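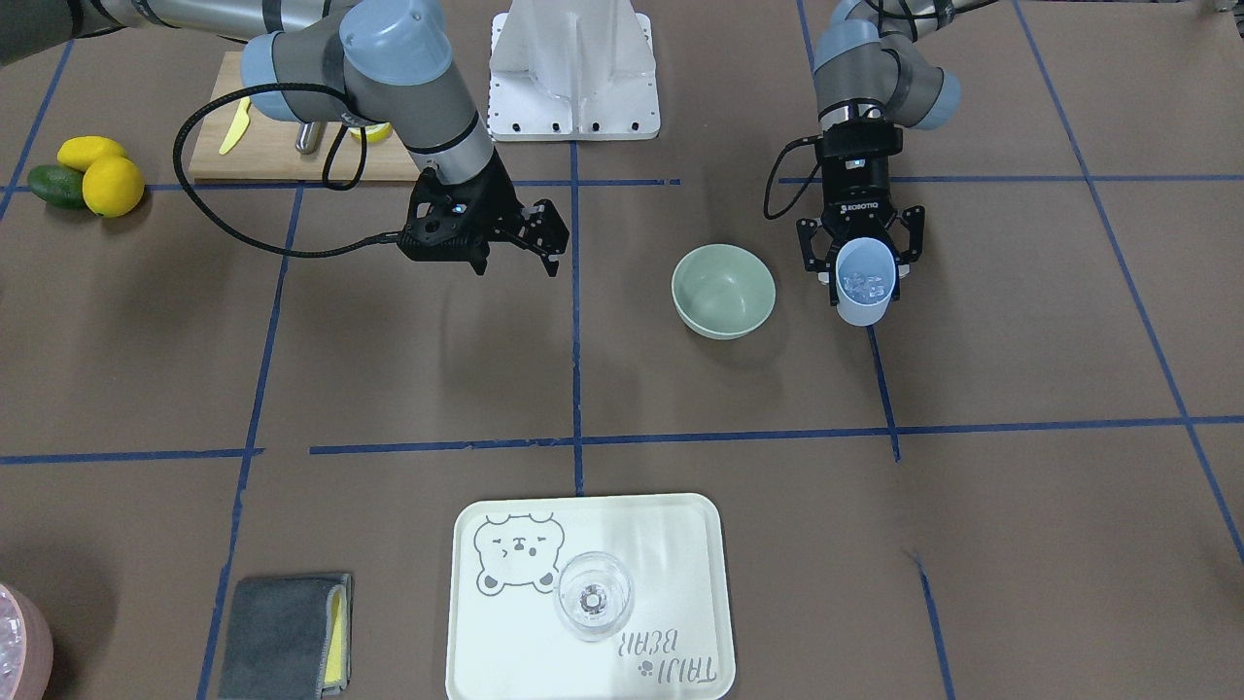 Dulport Water Users Association
Minutes of the ordinary meeting, April
Held in the upstairs room, Dulport Hall. Meeting opened 7.05 pm.

Chair: Severin Wallner
Minutes: Radka Milošević
Apologies: received from the Lolville members on the upper channel, who were rostered on the gates.

1. Minutes of the previous meeting

Taken as read. One correction: under item 4 the gauge board referred to is the one at Hollenstein weir, not the one at the Golero offtake. Accepted with that change.

2. Matters arising

2.1 Padlocks on the Golero offtake. New padlocks have been fitted, keyed alike. The old keys are to be handed in to the chair. Members asked whether a spare could be kept at the pump shed. Agreed, in the meter box.

2.2 Letter to the shire about the culvert under Lolville Road. Sent. A reply was received stating that the culvert is on the inspection list. No date given. Letter to be followed up in writing before the next meeting.

2.3 Fallen red gum across the lower access track. Cleared by the adjoining landholder, who has kept the timber in lieu of payment. Noted.

3. Storage and flow report

S. Wallner tabled the gauge readings for the period. Storage at Hollenstein stood at 628 megalitres on the last reading, which is below the level at this point last season. Inflow from the creek has been low but steady. The weir has not spilled.

Evaporation loss was discussed. The present method uses a pan reading taken at the weir and a fixed factor. A member from the lower channel considered the factor too high for autumn and asked that a monthly factor be used. The chair said monthly factors had been used before the present rules were adopted and had led to arguments over which month a reading belonged to when it was taken late. After discussion it was agreed to keep the fixed factor for the rest of this season and to work out the loss both ways over winter, so that the two sets of figures can be compared.

The float on the Lolville recorder has been sticking. Readings from that site should be treated with caution until it is cleaned. Manual readings are to be taken from the board in the meantime and written in the book, with initials and the time of day.

4. Channel condition

4.1 Main channel, Hollenstein to Golero. Seepage is showing on the outside toe of the bank downstream of the second drop structure. The ground is soft for a short distance and rushes have come up. R. Milošević inspected it with the chair. There is no visible movement in the bank and the water coming through is clear. Clay lining was preferred over sheet lining on cost and because stock have access to that reach.

The length to be treated is 121 metres. Work cannot start until the channel is shut down for winter. The bank is to be looked at weekly until then, and the gate at Hollenstein closed at once if the seepage turns cloudy.

4.2 Lower channel. Ribbon weed is heavy below the Golero offtake and is backing water up at the road crossing. Mechanical removal was favoured. Spraying was raised and not supported -- two members draw stock water directly from that reach. Spoil is to be placed on the downhill side, clear of the track.

4.3 Upper channel. Two outlet doors are leaking at the seal. Replacement rubber is on hand. The doors can be done one at a time without a shutdown if the supply is held low overnight.

5. Meter readings and disputed account

The meter at outlet 99 has recorded no flow across two reading periods although water was ordered and delivered. The impeller was found to be jammed with weed. The landholder accepts that water was taken and disputes the volume charged, which was estimated from the order book.

The chair outlined the rule: where a meter fails, the charge is based on ordered volume unless there is better evidence. The landholder, who was present, said one of the orders had been cut short when the supply dropped, and the gate book should show it. The gate book was not at the meeting. Item held over so that the book can be checked against the orders. No interest to be charged in the meantime.

General discussion followed on weed screens. Screens stop the jamming but need clearing by hand, and an uncleared screen reduces flow to the point where the meter reads low. No resolution was reached.

6. Quote for telemetry at Hollenstein weir

One quote was received, for supply and fitting of a level sensor, solar panel and radio link, in the sum of $3699. It does not include the mast. The chair asked whether the existing pole would do. The pole is sound at the base but leans towards the water, and the supplier has asked for a vertical mounting.

Several members wanted a second quote before any decision. Others pointed out that the present arrangement means a drive to the weir after every rain, and that the track is not passable when it matters most. It was resolved to seek a second quote, with the mast priced separately in both.

Moved S. Wallner, seconded from the floor. Carried.

7. Winter shutdown

The shutdown is to run for the usual period. Stock water tanks should be filled beforehand. Members who need a late delivery for establishing pasture are to put their order in writing with the outlet number and the rate wanted. Phone orders will not be taken for the last run, as two were missed last year.

Order of work during the shutdown:
Clay lining, main channel
Desilting at the second drop structure
Outlet doors on the upper channel, if not already done
Recorder float, Lolville

Access to the main channel will be from the Hollenstein side only. The Golero side gate will stay locked while machinery is on the bank.

8. General business

8.1 Channel maps. The current sheets still show the old outlet numbers below Golero. R. Milošević has marked up a copy and will bring it to the next meeting for checking.

8.2 Rabbits. Fresh burrows were reported in the bank on the lower channel, uphill side. To be dug out and packed with clay before winter rain.

8.3 Boundary fence at the pump shed. The strainer post has lifted. Repair to be shared with the neighbour.

Meeting closed 9.20 pm. Next meeting in the same room, date to be notified with the shutdown notice.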